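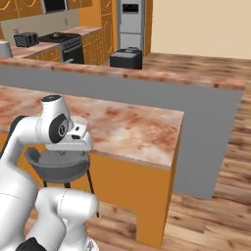
Slide 1. Simulated kitchen, arm at the island, gripper over the gray bowl.

Speaker notes – open day recap, 6 September 2019
Peiyu Zheng, for the staff meeting at Radier

Leave slide 1 up while people sit down. Start when the door closes.

Thanks for coming. I was asked to report on the open day at Uvik, where Bohdan and I spent most of a day in July. I have one slide, and it will stay up the whole time. It shows a rendered kitchen from the simulator, the same kind they ran on the big monitor during the demonstration. The rest is from my notebook.

First, who we met. Amparo Arboleda runs the simulation group and gave the main demonstration. Ronja Isaksson looks after the kitchen models. Amado Umali handled the visitors and answered most of the questions about cost, mainly by saying he would get back to us. He did get back to us. I have his email if anyone wants it.

How the day was set up. There was a short welcome, then the demonstration, then time at the desks. Groups went in one at a time. We were in the second group with two people from Rengifo, who make kitchen cabinets and were there for their own reasons.

(Point to slide.)

The demonstration was a kitchen task. You have a white arm working at an island, with a counter wrapped around behind it and the stove and refrigerator farther back. Amparo started by asking the group what we would find hard about that room if we were the arm. People said the bowl. She said the bowl was fine, and the counters were what gave her trouble. An arm standing this close to an island doesn't have much space to fold its elbow. Look at the lower links on the slide, near the bottom. They are folded against each other.

Second thing from Amparo. Look at the countertop. It is a blotchy stone pattern, pink and tan and rust red. The cabinets are flat orange. Her group swaps those surfaces between runs so the software does not get attached to one kitchen. Bohdan asked if the colors were picked by a person. Ronja said no, they are drawn at random from a list, and some of the results are ugly. They keep the ugly ones.

Pause here. Somebody will ask about the bowl stand.

The gray bowl is on thin black legs, like a small stand or stool, and one leg comes down in front of the orange cabinet. I asked Ronja how objects get placed. She said placement is random too, inside limits, and then a check throws out layouts where things overlap in ways they can't in a real room. The check is not perfect. She showed us a folder of layouts it had missed. I would have liked more time on that folder.

Numbers. They ran 160 trials the week before the open day. Each trial gets 3 minutes and then it is stopped. I did not write down the success rate, and Bohdan's note says "ask Amado." It is in the email. Please don't quote it outside until they publish.

Live runs. We watched 5 in our session. Two ended early, both with the arm stopped against a counter edge. Amparo let them play to the end and did not restart them, which I appreciated. One of the Rengifo people asked if a deeper toe space under the cabinets would help. Amparo said it might for a base on wheels, and wrote it down.

(Drink of water. Check time.)

What this means for us. We have been planning to test the Ostik tool on our own bench first and build the software around the bench. After the visit I think we should build a simple model of the bench before we bolt anything down. It does not need a stove and a refrigerator in it. It needs the edges of the tables in the right place and the right height. Bohdan thinks he can do a first version in 2 weeks. I think it will take longer, and he knows I think that.

Open questions, for discussion:
Do we model the whole room or only the bench?
Who measures the room? The floor plan is old and the sink has moved.
Can we reuse any of Uvik's layouts? Ronja said yes in principle. We would need something in writing.
Do we want the check for bad layouts, or do we look at each one by eye to start with?

If there is time, tell them about the hands-on part. Visitors could steer the gripper with a small joystick. I was slow and Bohdan was worse – it is hard to judge depth on a flat screen. Some 20 minutes at the desk went by very quickly. Amparo said new people on her team practice on it for days.

Next visit. Amado offered us another date, with more desk time. I would like to send different people. Names to me by the end of the week.

Stop here and take questions. Leave the slide up, people will want to point at it.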